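# Taking out the trash is still a tall order for the machines

Anyone who has been hoping to hand the household chores over to a robot by the holidays may want to hang on to the broom a little longer. That was the friendly but firm message from Līga Vaher, who leads the home chores program at Grevotance, when the company shared the results of its October trials with a full room of visitors and a very generous supply of coffee.

The program, called Tuto, asks a piece of software to get through 10 ordinary jobs in a simulated home, the sort of thing most of us do half asleep before work. It has to wipe a counter, put the towels away, close the cupboards and, the one that got everybody talking, carry the garbage out through a doorway. Of 249 attempts at the garbage job, the software finished 7 without a person stepping in to help.

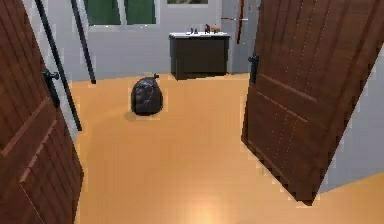 Vaher was quick to say that she is not discouraged by that number, and she told it with a good deal of laughter. A garbage bag, she explained, is a much harder thing to pick up than a box or a mug - it sags, it shifts, and it never has quite the same shape from one try to the next. Then there is the matter of getting it past the doors without snagging it on a handle, and of setting it down gently at the other end.

"My son can do it when he is asked, and sometimes even when he isn't," she said. "He has had fifteen years of practice with bags and doors, though, and I think we should give the software a bit of time too."

The picture was brighter for simpler work. Closing the cupboards went well from the start, and the team was pleased with the counter wiping, although corners are still being missed and Vaher would not call it clean by her mother's standards.

Sarmīte Petrauskas, who manages the Uibo guesthouse and came along to see whether any of this might be useful to her, said she enjoyed the afternoon very much but would be keeping her cleaning staff exactly as it is. She has 2 housekeepers and speaks of them with great affection. What she would truly love, she said, is something that could carry linens up the back stairs, and she put that request to Vaher directly over the last of the coffee cake.

Stairs are not on the list yet. Grevotance plans to run the same 10 chores again with a new version of the software, named Canis, and Vaher said the garbage job will stay in the lineup for as long as it takes. Visitors will be welcome at the next round as well.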